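The tower comes apart

Posted October 10, 2023

14 shares | 3 comments

So I finally opened up the old desktop. It has been living under my desk since we moved in May, holding up a box of printer paper and collecting cat hair, and every weekend I'd look at it and think, well, one of these days. The power button still worked the last time I tried it (very slowly, with a lot of fan noise), so it never felt right to drag it to the curb.

The plan is to put a quieter, cheaper machine together from whatever is still good and use it for music in the basement. I have 82 dollars set aside for parts and I would really like to keep it under that! My brother thinks I should just buy a used laptop and be done with it. He is probably right, but where's the fun in that?

Getting the side panel off was the easy part. After that you're looking at a power supply with every lead it was ever born with, used or unused, all shoved into the gap by the drive cage. Orange, red, yellow, black – it's like somebody emptied a sewing basket in there. I do love the blue tabs on top of the cage, though. Everything on older cases seems to have a colored plastic bit to press, and I miss that.
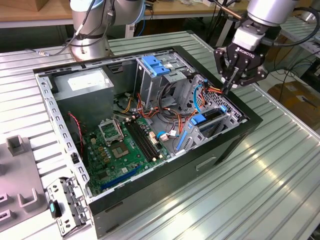 Ľubica Pešek wrote in to say that I should put the plastic cover back on the CPU socket if I still have it, or cut a piece of clean cardboard to go over it, because she once dropped a screw on bare pins and spent a whole evening with a sewing needle and a magnifying glass trying to straighten them out.

Well, that got me up out of my chair! I don't have the cover (who keeps those?), so cardboard it is, with a little painter's tape on the metal part. The memory is in a sandwich bag in my desk drawer, labeled, which for me is a big step forward.

Next up is the cables. I want to follow each one back and write down where it goes before I pull anything else, especially the skinny front panel wires, which I have put back wrong on every computer I've ever owned. Then a going-over with a soft brush, and some new thermal paste. I found a tube of Arnum in the garage but I have no idea how old it is, and it came out kind of grainy when I squeezed a bit onto a paper towel. New tube, then. There goes some of the 82 dollars.

If anyone has a spare case fan they don't want, leave me a note. I'll pay the postage.

3 comments | Share this post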